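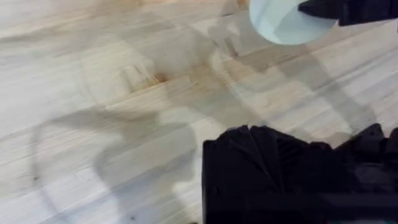 Butcher block

Butcher block is a surface made of wood strips glued together, used for tables, kitchen counters and cutting boards. In the edge-grain type the strips are long and narrow and lie side by side, so the top has a striped look. The end-grain type shows the ends of the pieces and is usually thicker.

Common woods are maple, beech and birch. Pale woods change their shade with the years, mostly near windows. The surface is protected with oil – commonly mineral oil – or with hard wax. Cups with wet bottoms can leave rings, which are often removed by light sanding.

In Pridbridge the workshop Steter made tabletops of this type, some 50 in a year, each 13 strips wide.

See also: Countertop, Cutting board, Wood glue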